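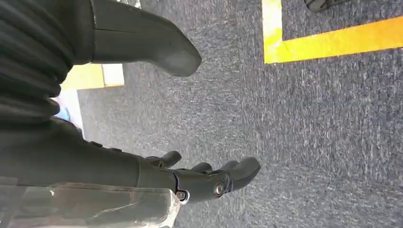 Grey carpet on a floor.

What is carpet?

Quick one today. Look down. Lino? Floorboards? Or carpet? If it's carpet, you're standing on thousands and thousands of bits of yarn, all packed in side by side.

The fluffy bit on top is called the pile. Good word, pile. Underneath is the backing, a flat sheet that holds the yarn in place. No backing and the whole lot would come away in your hand.

Two main sorts of pile:

Loop pile – the yarn goes up, bends over and goes back down again, like a tiny hoop. Tough. Good for schools and corridors.

Cut pile – same thing but the tops of the loops get snipped off. Softer on bare feet. Shows footprints more.

How is it made?

Mostly with needles. Rows of them, right across the machine, punching yarn through the backing again and again, really fast. It's called tufting. At the Fititz carpet works in Funham the big machine has 1,661 needles in one row and they all go down together. Very noisy! Everyone wears ear defenders.

After that the back gets a coat of sticky stuff so the tufts can't pull out. Then it's dried, trimmed and rolled up. A big roll can weigh more than a car, so no, you can't help carry it.

What is the yarn?

Wool, sometimes, from sheep. Or nylon or polypropylene, which are kinds of plastic. Some carpets are a mix of both.

Why so much grey?

Grey hides things. Crumbs, dust, a bit of mud off your trainers. Bright white carpet looks lovely for one afternoon. Grey also goes with nearly any colour of chair or wall, so people who have to choose carpet for a whole building pick it alot.

Is carpet old?

Very. People were knotting rugs by hand over 3,000 years ago, and some people still do. One knot, then the next knot, then the next. A big rug can take months.

Try it yourself

Find a bit of old carpet (ask first!!) and turn it over. Look for rows on the back. Now rub the front one way with your hand, then the other way. Does it change colour a bit? Thats the light hitting the yarn from a diffrent side.

Drop a coin on carpet, then on a hard floor. Listen. Carpet soaks up sound, handy if somebody lives downstairs.

Next time – doormats, and why they're prickly.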